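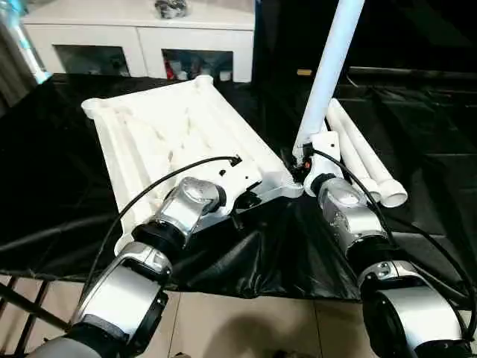
Wickramasinghe

Course notes > Home and Workshop Automation > Unit 4 > Two-arm handling of panel and pipe

Unit 4 handout: Two-arm handling of panel and pipe

These notes go with the bench session at the Kokcombe shared workshop. Read them before you come in. Bring the wiring sheet from Unit 3 and your own safety glasses. The workshop has spares but the lenses are scratched.

4.1 What the unit covers

Up to now each arm has worked alone. In this unit both arms work on the same job at the same time, one holding a flat part and the other holding a long one. The parts are a white moulded plastic panel and white pipe. In the bench view, the left arm has the panel by its lower edge and the right arm has a pipe by its bottom end, close to upright. The two grippers are very near each other at that point, and most of this handout deals with that situation.

By the end of the unit you should be able to set a shared origin for two arms, write a hold position for each, and bring the grippers close together without a collision stop.

4.2 The bench

The table is covered with black cloth. Glossy cloth throws highlights when it is wrinkled, and the centre always wrinkles first. If you are using the camera to find parts, smooth the cloth before you calibrate and again after any dropped part. Groups working by taught positions only can leave it.

Lay spare pipes side by side at the right with the open ends toward you. Keep them outside the sweep of the right wrist. Check this with the arm powered and moving at low speed, not by eye.

The stand legs have crossbars at shin height. Walk around them. Do not step over while an arm is live.

4.3 Holding the panel

The panel is a shallow, tray-like piece with ribs and grooves, and round bosses at the corners. It is stiff along the ribs and less so across them. Grip on the edge and stay clear of the bosses, as the fingers will ride up on them and the panel will turn in the grip.

An edge grip leaves nearly all of the weight out past the fingers. The wrist has to resist that as a twisting load. Work out the moment for your own panel before you set the grip:

moment = weight x distance from the fingers to the centre of the panel

For the worked problem, use a part mass of 400 g and a distance of 90 mm. Weight is 0.4 x 9.81 = 3.92 N. Moment is 3.92 x 0.09 = 0.35 Nm. That is the figure with the panel held level. Tilting it up brings the centre of mass closer, measured horizontally, and the moment drops with the cosine of the angle. At 40 degrees it comes down to 0.27 Nm.

Scuffs on the panel don't matter for the exercise. Wipe off grease if you find any.

4.4 Holding the pipe

Gripping a pipe at the bottom end is the harder of the two jobs. A small error in wrist angle becomes a large error at the far end. One degree over a metre of pipe is 17 mm.

Order of work:

1. Close on the pipe at low force with the pipe lying down.
2. Raise it slowly. Pause halfway and look for slip.
3. Raise force one step at a time until the slip stops, then one more step.
4. Bring it near upright and save the position.

Write down the force step you finished on. You will want it in Unit 5, and the controller does not keep it after a restart.

4.5 Bringing the grippers together

Each arm has its own idea of where zero is. Teach both arms the same point on the bench before you do anything else in this section. A pencil mark on masking tape is good enough.

Set the keep-out distance to 40 mm for the first run. The software measures between gripper models and those models leave out the cables. The cables loop well out from the wrists, so look at where they go at every saved position. A cable caught between a part and a gripper will not trip a stop until it is tight.

Move one arm at a time. Park the left arm with the panel, then bring in the right. Once that works three times running you may try moving both.

4.6 Common faults

Panel droops after a minute or so: grip is too close to a corner, or the finger pads are worn.

Pipe rotates in the fingers: the two pads are not closing on the centre line. Re-zero the gripper.

Arms stop with no contact: keep-out distance is larger than the gap you asked for, or the shared point was taught with a part in one gripper and not in the other.

Position is right with empty grippers and wrong when loaded: normal, within a few millimetres. Teach it loaded.

4.7 To hand in

One page with your moment calculation for the level and tilted panel, your final force step, and a sketch from above showing both bases, the shared point and the cable paths. Sketches may be in pencil. Groups from the Gotthorpe site can leave theirs in the Unit 4 tray.

Recent handouts
Unit 3: Wiring and cable runs
Unit 2: Gripper pads and finger force
Unit 1: Bench rules
Notes for the September intake
Uvville pipe rack build: parts list

Kokcombe Shared Workshop | Contact the workshop | Revised 2024-07-27 | Back to top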